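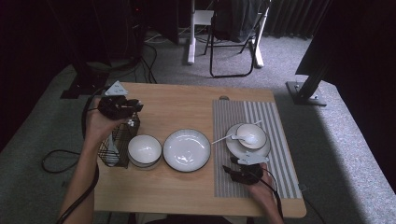 The Spreadsheet That Ate My Spring

I Moved a Small Company's Data Out of 747 Files and Lived to Write About It

Apr 5, 2025

Let me start with the number that kept me up at night: 747. That's how many separate spreadsheets were sitting on the shared drive at Stekmont when I first got a login. Stekmont sells replacement parts for commercial kitchens, the kind of place where you call up and say "I need the little rubber thing from the door of my dishwasher" and someone knows which little rubber thing you mean. Lovely people. Terrible folders.

I'd been asked to come in and help them "get into analytics," a phrase I've heard so many times now that I've stopped asking what people mean by it on the first call. (On the second call I ask. It usually means they want a chart.) What they wanted, once we'd talked it through, was pretty simple. They wanted to know which parts they were going to run out of before they ran out of them.

You'd think a company with that many spreadsheets could answer that one. And somewhere in there, the answer did exist! It was just spread over files with names like "stock NEW," "stock NEW 2," and my personal favorite, "stock use this one," which hadn't been opened in two years.

So I did what I always do, and opened everything. I don't recommend this as a lifestyle. But I've tried the clever approaches, the crawlers that promise to map your whole drive while you get lunch, and I always end up reading the files myself anyway. A tool can tell you that column F has dates in it. It can't tell you that column F is the date somebody meant to order the part, and the date they really ordered it is written in the notes as "done, see Avon."

Avon, I learned on my third morning, was the old order system. It had been switched off, sort of. The screens were gone but the database was still humming along on a machine in the back office, and one of the spreadsheets was pulling from it every night. Which one? Took me most of a day to find out. I was so pleased when I got it that I walked around the parking lot twice.

The matching problem

If you've never tried to match product records between two systems, picture two people describing the same family from memory. One of them uses nicknames. The other one only knows birthdays, and has a few of those wrong.

Avon had part numbers with dashes. The spreadsheets had part numbers without dashes, except where somebody had pasted them in from a supplier's email, and then they had dashes plus a space on the end. You can't see a space on the end. I have lost whole afternoons of my life to spaces on the end.

After the first cleanup pass I had 2,258 records that wouldn't match anything. I'd love to tell you I wrote something elegant. I wrote something ugly that handled the dashes and the spaces and the zeros that a spreadsheet program had helpfully removed from the front of things, and that took care of a big chunk. Then I got down to the stubborn ones, printed out the last 50, and sat with the woman at the parts counter while she went down the list with a pencil. She was faster than any script I've ever written. "Discontinued. Same as that one. That's a typo. That's a hinge."

I think about that pencil session a lot when I read about automated data quality. I like the automated stuff, I use it every week, but I'd budget for the pencil too.

Picking something to put it all in

Here's where everybody wants to talk about products, so fine, let's talk about products. We looked at two. Bright was the prettier one by a mile, with dashboards that slid around and a search box where you could type a plain question. The demo was great. Then we loaded Stekmont's real orders, and the plain questions started getting strange answers, mostly because "open" meant three different things depending on who had typed it in. I don't blame Bright for that. Any tool would've choked.

Stustar was plainer. Gray menus, tiny icons, a help section that reads as if it were written by a tired person at midnight. But it made us define every field before it would show us anything at all, and it would not budge on that. I grumbled for a week. By the end of March I'd come around, since all that defining had forced the sales side and the warehouse side to sit in one room and settle what "open" meant. (It means not shipped. There was some heat over it.)

They went with Stustar. I'd probably have picked it too, though I still miss that search box.

What it does now

The first report is one page long. It lists the parts that are selling faster than they're being reordered, worst at the top, and it shows up in the warehouse inbox before the morning shift. No map, no gauge, no little animated needle. I offered a needle. They said no thank you.

A few weeks in, the warehouse asked for one change, which was to put the shelf location next to each part so they could go and look. I felt pretty silly for not thinking of it. We added it that same afternoon, and now people carry the page around folded up in a back pocket.

As for the spreadsheets, they're in an archive folder, read only. I did get a call last week from someone in the office asking if she could have just one of them back. It was "stock use this one." I said I'd look into it, and I've got it open in another window right now, trying to work out what the yellow cells meant.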